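Recording two-arm demonstrations in simulation by remote control

This guide covers a full recording session on the Medlow tabletop setup, from starting the simulator to exporting the finished set. It assumes the software is installed and that you have driven at least one arm before. If you have not, do the single-arm practice page first and come back.

The task used throughout is a simple pick and place: pick up the apple with the right hand and move it from the placemat to the plate. The same steps work for other tasks in the Medlow set.

What you need

A workstation with the simulator running smoothly at 30 frames per second
A pair of tracked gloves, charged
A foot pedal, plugged in before the simulator starts
A chair without armrests

The armrests matter more than you would think. They stop your elbow from dropping, and the recorded arm ends up with a stiff, lifted path that the policy will copy.

Step 1. Start the simulator and load the task

Open Trestov and choose Tabletop, then Kitchen, then Apple to Plate. Wait for the objects to settle. They are dropped a small distance onto the table when the task loads, and round ones can roll. If the apple has rolled off the placemat, press R to reset before you do anything else.

Check that the pedal light in the corner of the control window is green. If it is gray, quit, plug the pedal in again and restart. Reconnecting it while the program is open does not work in the current version.

Step 2. Calibrate the gloves

Put on both gloves and tighten the wrist straps. The software asks for these poses in order:

Flat hand, fingers together
Flat hand, fingers spread
Closed fist
Thumb to each fingertip

Hold each pose until you hear the tone. Then open and close your hands a few times and watch the robot hands follow. The fingers should reach a full fist at the same time yours do. If the thumb lags or stops halfway, run the calibration again for that hand only.

Calibrate again after every break, even a short one. The straps shift when you take the gloves off.

Step 3. Match your arms to the robot arms

The robot will not move until you press the pedal. Before pressing it, hold your own arms in the same position as the arms on screen: elbows bent, hands forward, palms down. Then press and hold.

If your position is too far off, the control window shows an orange border and the arms stay locked. Let go, adjust and try again. Do not try to force it by moving quickly through the right position. The arms will catch and jump, and anything near them on the table gets knocked over.

Step 4. Park the hand you are not using

For this task the left arm does nothing, but it is still recorded. Lift the left hand over the open part of the table, fingers pointing away from you and slightly spread, and keep it there. You can rest your real elbow on your knee.

Do not drop the left hand into your lap. The robot hand will go through the same motion and hit the table edge. Do not lock the left arm in software either. Demonstrations with a locked arm are stored in a different format and cannot be mixed with the others.

Step 5. Reach and grasp

Press the left mouse button on the pedal box to start recording, or ask a second person to press it for you. Pause for one second, then begin.

Bring the right hand in above the apple at a steady speed. Come down from the top with the fingers curved and open wider than the fruit. When the palm is just above it, close the fingers over the top and let the last section of each finger come down the side. Keep closing until the contact marker in the control window turns solid.

The usual mistake is squeezing too hard. The gloves give no resistance, so it is easy to close your fist all the way, and the physics engine will then push the apple out sideways. Stop at contact and hold.

The forearm will hide a good part of the table from the head camera while you do this. Drive from the head camera anyway. If you switch to the free camera, you will make corrections that the policy has no way to learn, as it never sees that view.
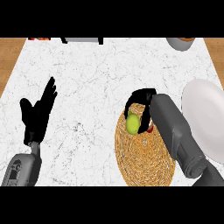
Step 6. Lift, move and release

Once the grasp is solid, raise the hand straight up before moving sideways. The lift only has to clear the rim of the plate. Move across, lower until the apple touches, and open all the fingers together. Raise the hand clear before you drift back toward the start position.

Hold still for one second and press the button to stop recording.

Step 7. Keep or discard

The control window replays the demonstration at double speed. Press K to keep it or D to discard it. Discard it if:

The apple slipped and you grabbed it again
The parked hand touched anything
The arms jumped at any point
You paused in midair to think

A slow demonstration is fine. One with a long stop in it is not.

Between recordings the simulator moves the objects to new positions. Do not reset until you get a layout you like. Iwona Pietrzak went through our March set and found that nearly every apple was on the near side of the placemat, because operators had been skipping the harder ones. We recorded that set again.

Step 8. Export

When you have finished, choose File, then Export to Drukden. Enter your operator name and the task name exactly as it appears in the menu. The export tool checks for dropped frames and lists any recordings that failed. Delete those. Do not try to repair them.

How many to record

Our target for a single-object task is 1000 kept demonstrations across all operators. The apple task currently has 1742, which is more than it needs, so new operators should use it for practice and then move on to the bowl task.

Limit each session to 30 minutes. Grasps get sloppy after that, and you will discard more than you keep.

Common problems

The hand shakes when held still. One glove is low on charge. Swap it.

The fingers pass through the object. You are closing too fast. Slow down over the last part of the grasp.

The wrist flips over. You have rotated past the joint limit. Release the pedal, turn your hand back and match again as in Step 3.

Export fails with error 7. The task name does not match. Check for extra spaces.

Questions about the gloves go to Zofia Kozłowski. Questions about the export format go to Iwona.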